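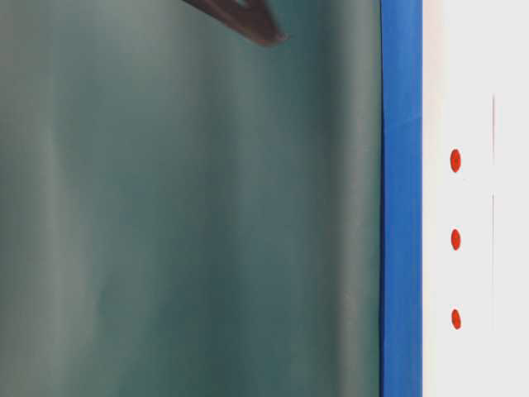 Are machines ready for routine housekeeping and workshop tasks?
Posted in Home and Workshop Automation by Volunthorpe Residents' Office

Our office manages a residential building with a shared laundry and a small repair shop on the ground floor. We have been asked to advise the board on whether any of the daily chores in these rooms could be assigned to a machine in the coming budget period. The chores under review are folding sheets and towels, wiping down panels and cabinet doors, sorting screws and fittings, and returning hand tools to their places.

Floor cleaning is outside this request. We have had two floor units in service since February and are satisfied with them. We would appreciate replies from organizations that have used an arm or similar equipment for this type of work, including any information on the staff time required to supervise it.

Morgan Facilities Desk

The answer depends on how much the items differ from one another. Our shop has operated a single arm for fittings and small parts for 9 months. Where parts arrive in the same tray, in the same position, the equipment performs acceptably and an employee checks it at the start and end of each shift. Where parts arrive mixed, the rate of dropped or misplaced items has been too high for us to leave it unattended.

Fabric is a separate matter. We conducted a trial on folding flat sheets and recorded 1124 attempts. Hand towels of one size gave usable results. Fitted sheets did not, and the trial was closed on that item before the others. Soft material changes shape each time it is lifted, and the equipment must find an edge or a corner again before it can proceed. Thin or partly see-through cloth gave our system additional difficulty, as did glossy panels under ceiling lights.

With respect to wiping, smooth vertical panels are a reasonable first task. Please confirm that the equipment can limit how hard it presses. We also recommend that you request a trial in your own rooms, with your own linens, before signing any agreement. A demonstration at the seller's location will tell you very little about your laundry.

On supervision, our records show that one employee was occupied for most of the trial period. Your board should include this in the cost. Returning hand tools has not been tested here and we cannot comment on it.

Drulell Tenants' Association

We looked into this and decided against it. The laundry is used by residents at all hours and there was no suitable place to put a barrier. Folding by hand is faster.

Vetorau Workshop Services

We agree with the first reply concerning mixed parts. An inexpensive measure is to fit trays with dividers so that each fitting has its own slot. This reduced our sorting work considerably, and it was done without any automation. The dividers took 7 days to arrive.

For tool return, painted outlines on the wall board have been sufficient for our staff. If the board wishes to proceed with a machine at a later date, fixed positions of this kind will be needed in any case. Please note that insurance terms for shared rooms should be reviewed beforehand; ours required a written notice at each entrance.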